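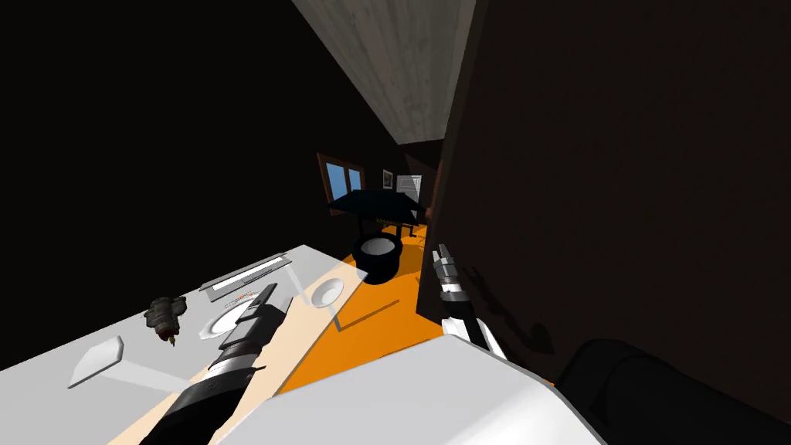
Can you put a new stoneware plate straight into a hot oven? Let it come up to heat with the oven, starting from cold, and it will last a lot longer.

Kitchen Talk > Dishes and Tableware > Everyday plates
Print this thread | E-mail this thread

**Everyday plates: stoneware or porcelain?**

marlow_kitchen
Posted 5/27/18

I put the oven question at the top because it comes up every week. My own question is a different one. We are replacing our everyday plates and I can't decide between stoneware and porcelain. The old set is Hoekstra stoneware and we have had it since we moved in. Most of the dinner plates have chips on the rim and two have gray marks that won't come off.

I have looked at two sets. One is the Storkby porcelain, plain white, service for eight, $113. The other is the Lollora stoneware, which is nicer to look at but costs more and is a good deal heavier. We run the dishwasher every night and use the microwave a lot. The plates have to fit a cabinet that is only 12 inches deep.

What would you buy if it had to last ten years?

tin_lid
Porcelain. It's fired hotter and it doesn't soak up water the way some stoneware does at a chip. We have had Storkby for six years and I have replaced one plate, and that was one I dropped on tile.

The gray marks on your old ones are most likely metal from the flatware. Try a paste cleanser made for cooktops, a little water and a soft cloth. It takes a few minutes per plate. You may not need a new set at all.

gravyboat728
I disagree about porcelain being the easy answer. Cheap porcelain chips at the rim as badly as anything else. What matters is the shape of the rim. A rolled or thick edge holds up. A thin edge that flares out gets hit every time you load the rack. I have stoneware from a small pottery with a thick edge and it gets used every day.

Also, weight is not all bad. A heavy plate stays warm longer at the table.
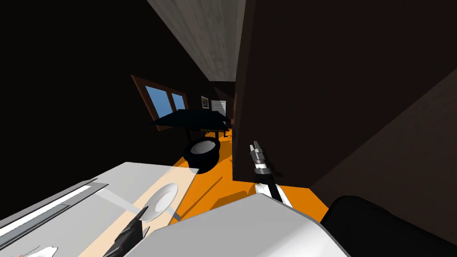 **Measuring for the cabinet**

marlow_kitchen
Thanks to both of you. I tried the paste on one plate and the marks did come off, so that part is settled. The chips are still there.

Now the cabinet. The Lollora dinner plate is listed at 11 1/4 inches. The Storkby is 10 1/2. With the door closed I have 11 1/2 inches of clear space inside. Is a quarter inch enough?

oldenough
It will go in, but you will be unhappy with it. Plates never get stacked perfectly straight, and the first one that sits forward will hit the door. I would want at least a half inch. Measure to the inside of the hinge as well. Mine stick out more than I expected and I lost some room there.

The other thing to check is your dishwasher. Put one of the big plates in the bottom rack and turn the spray arm by hand. On ours an 11 inch plate stops the upper arm and everything on top comes out dirty.

tin_lid
Agree with all of that. Big plates are a nuisance. Our food looks fine on a 10 inch.

gravyboat728
Ten inches is small if you serve anything with a sauce. I'd rather have the bigger plate and move the stack to an open shelf. Open shelves are easier to reach too.

oldenough
Open shelves near a stove get greasy. I had them for 19 years in the old house and washed plates before dinner as often as after. Never again.

gravyboat728
Then don't hang them near the stove. Mine are on the far wall and the plates get used often enough that nothing settles on them.

marlow_kitchen
No wall space here, so it's the cabinet. That leans me toward the smaller plate.

Does anyone put anything between the plates? The bottoms of the old ones were rough and I think that scratched the glaze on the ones underneath.

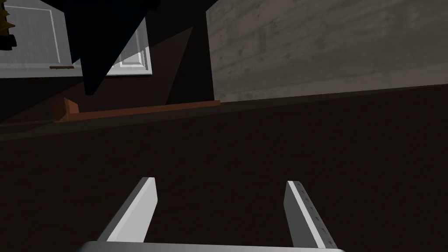 pantrymoth
Run your finger around the foot of the plate before you buy. If it feels like sandpaper, it will scratch the one below it. You can smooth it with wet sandpaper, 400 grit first and then 2000, and rinse well after. Keep it wet so you don't breathe the dust. I did a whole set of bowls that way in one afternoon.

For the good plates I use Trilteo felt rounds. For everyday ones I don't bother - they just end up in a drawer.

tin_lid
Paper towels work the same as felt and you can throw them out.

oldenough
Coffee filters, the flat-bottomed kind. They are the right size for salad plates.

marlow_kitchen
I ordered four of the Storkby dinner plates to start with, plus two bowls. They should be here in the first week of June. If the feet are rough I'll try the sandpaper. If they chip by fall I'll go back and look at the thick-rimmed stoneware.

gravyboat728
Check that they sell the pieces singly before you buy the rest. Some stores drop single plates and keep only the boxed sets.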